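Home Projects Reports Archive

18th March
by Hazem Morsy and Mohcine Ezzat

Sorting Small Parts in the School Repair Shop -- Project Report

Our question was simple. Does the way you store screws and washers change how long a repair takes? The shop at Wotberg had everything in coffee cans. Lots of digging.

We timed 133 pick-ups from the cans, then moved it all into divided trays and did the same 133 again. Same parts list, same two people picking. Mohcine read the list out, Hazem picked, then we swaped.

Trays with bars between the sections worked better for us than loose cups. Cups tip. Color helps too -- dark parts show up fast on a bright yellow bottom.
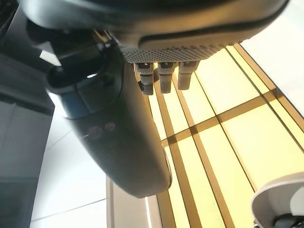 Results

Cans: 900 seconds total. Trays: 749. Most of the gain was washers, hardly any on long bolts. Wrong picks went down but we didnt log those from the start, so no number.

Problems

Hazem got faster with practice, so the second round isn't totally fair. Should of mixed the order. Next group could redo it in October with new pickers.

Contact: Tahiri Student Projects | Back to top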